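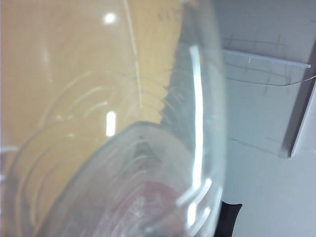

Si-woo Ma

Section 4. Recording demonstrations with clear and tinted plastic

Revised 12/04/2026. Replaces the May draft.

Use this section for the drinkware set on the Winura bench: mugs, cups, and bottles in clear or smoky plastic. The arms must already be homed and both camera views open in Ketis. If either view is black or frozen, go back to Section 2.

4.1 Before the first episode

1. Wipe the tabletop and let it dry.
2. Turn on the overhead lights and leave them at the same setting for the whole session. Reflections on clear plastic move when the lights change, and a session with mixed lighting has to be split into separate batches.
3. Check the wrist view for fingerprints on the lens. Clean it with a dry cloth only.
4. Set out the objects named on the task card. Leave enough space between them for an open gripper to come down without touching a neighbor.
5. In Ketis, choose the task, type your operator name, and confirm the object list.

Note: In the wrist view, a clear object at close range can fill most of the picture. The operator will see ridges, highlights, and whatever is behind the plastic. Use the fixed view to judge distance during the last part of the approach, then go back to the wrist view to check the fingers.

4.2 Recording a bottle episode

1. Screw the cap down fully. Fill level does not matter, but write it in the episode notes.
2. Stand the bottle upright on its side of the table with the label facing the fixed camera.
3. Press Start. Wait for the tone before moving the leader handles.
4. Bring the gripper in from the side and close on the upper middle of the bottle. Stop closing when the wall begins to give.
5. Lift straight up until the base is clear of the table. 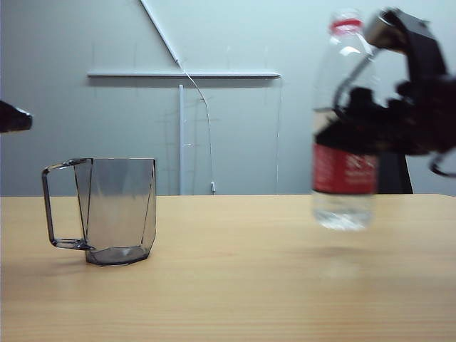 6. Carry at an even speed. Some blur in the fixed view is acceptable during the carry. If the label is blurred in every image from lift to release, the carry was too fast and the episode should be repeated.
7. Lower the bottle until the base is flat on the table, open the fingers, and back away before raising the arm.
8. Press Stop, then mark the episode Good, Repeat, or Discard.

Caution: Do not reach over the table while either arm is powered. To reset an object by hand, press Hold and wait for the amber light.

Caution: Keep open bottles off the bench. The connectors at the back edge are not sealed.

4.3 Mugs and handles

Grip a mug by the body unless the card says "handle." For handle tasks, bring one finger through the gap and close slowly. Turn the mug a little between episodes so the handle does not always point the same way.

4.4 How many to record

A full set is 40 good episodes per task card. Repeats and discards do not count toward the set. Keep the repeats anyway; Milovan Đorđević uses them when he checks the grasp labels.

After 2 discards in a row, stop and run the finger calibration in Section 3.

4.5 Ending the session

1. Park both arms.
2. Upload to the Tidport folder for the bench and wait for the file check to finish.
3. Write down any object that was scratched, cracked, or swapped. A replacement bottle gets a new object number, even if it is the same product.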